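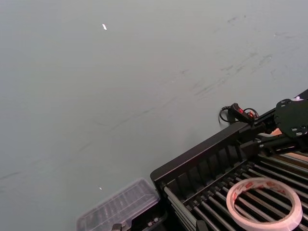 Bench notebook, packing corner, September

Started 7:10 in the morning. The purpose for today: decide how we keep the small packing things on the bench, before the Pasari parcels begin to come. Hidayah Kwok asked me to write it down properly this time, so the afternoon people do not arrange everything again from zero.

Tape. We have white tape with red print from the old order, and the clear tape from Grarus. The clear one is cheaper but it splits when the room is cold, and then one spends a long time looking for the end with a fingernail. I prefer the white for closing the boxes and the clear only for labels. Please lay the roll flat when you finish. If it stands on its edge it rolls behind the bench, and I have picked up two already from the floor this month.

Surface. The pale surface has dark scuffs and thin scratches again. I tried a damp cloth first, then the Sener cleaner, mixed 50 ml in one liter of water. On my test patch the grey smudges became weaker with the cleaner, but the scratches stay, of course. I do not want to use anything stronger before I ask what the coating is. Question for Hidayah: do we still have the data sheet?

Containers. I compared the black slatted basket with the cardboard tray for holding the things that wait for packing. My notes:

Basket: dust falls through and it is easy to wash. But very small parts also fall through, so washers and clips must go in a bag first.

Tray: solid floor, good for small parts and paper slips. It becomes soft at the corners after some weeks and then we must replace it. Casado sells them in packs of 10, I think we should order one pack and see how long it lasts.
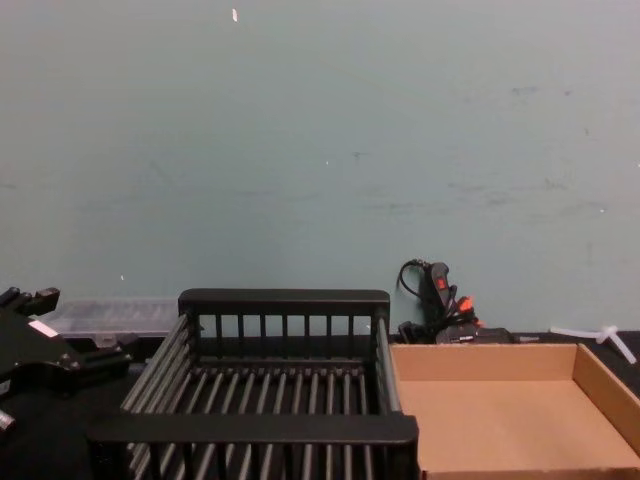
Basket and cardboard tray side by side, both empty.

I would keep them like this, with the tray on the right of the basket. I am right-handed, so maybe somebody else wants the opposite. Try it for one week before changing.

Labels: the Pasari order is 2000 pieces in total, and the labels come on a separate roll. They should not live in the tray, the paper gets bent. Put them in the drawer.

Still to do:
Ask about the coating.
Order the trays.
Find the second tape cutter (last seen near the sink).
Write "small parts in bag" on a card for the basket.

Stopped at 10, continue after the delivery.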